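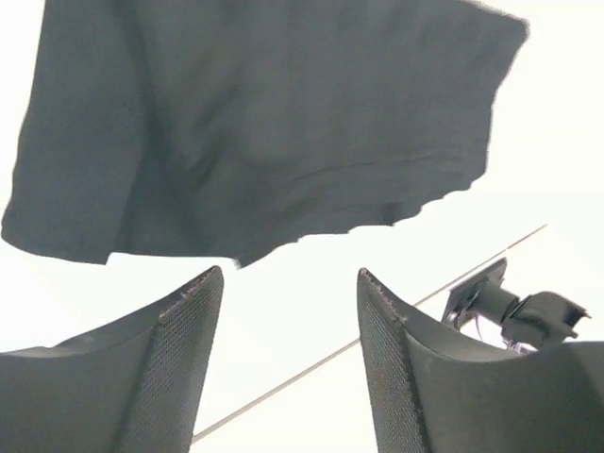
Dark gray fabric, no print or lettering

Fading on dark cottons, what are you doing about it?

tharju_sews
Posted 2018-10-10
I've been making plain work shirts and aprons for a shop in Teronville and I keep getting the same complaint. Charcoal goes chalky at the folds after a few washes. I prewash everything cold, inside out, line dry. The last bolt was the Flusanico midweight and I still have 9 yards of it that I don't want to cut until I know what's going on. Is it the dye or is it me?
Toivo Harju

pinbox
Not you. Dark grays are usually a mix of dyes and they don't all let go at the same speed. That's why some of them turn green or purple with age. Chalky at the folds is abrasion though, and that's a different problem. Try less in the machine.

marlow6
I disagree on the load size. I run mine full and my blacks are fine. What detergent? If it's powder and you're washing cold, it may not be dissolving and you're seeing residue. Rinse one again with nothing in it and look before you blame the cloth.

tharju_sews
Powder, yes. Cold. I'll try the extra rinse tonight.

hemline391
Are your customers line drying too? I sold skirts for 6 years and most people put everything in the dryer on high whatever the tag says. Test for the way they wash.

pinbox
Residue rinses out. He said it gets worse with each wash, which sounds like wear to me.

marlow6
He said "after a few washes." That isn't the same as worse each time. Toivo, which is it?

tharju_sews
First wash fine, third wash I can see it. Haven't gone past that on my own samples.

julberg_remnants
Does anyone still do the vinegar soak? I did it for years and then compared two halves of one piece and couldn't tell them apart. I quit bothering.

hemline391
Vinegar doesn't set commercial dye. Save it for the kettle.

oldselvage
I switched to Shin for anything dark. Costs more per yard and the width is narrower, so check your layout first. Color has held up well on pants I made last September.

tharju_sews
Extra rinse done. Two of the three shirts came out a lot better. The third still has pale lines at the collar and cuffs, so I guess you were both partly right. Switching to liquid and I'll run the third one in a smaller load.

marlow6
Collar and cuffs is wear. I'll give pinbox that one.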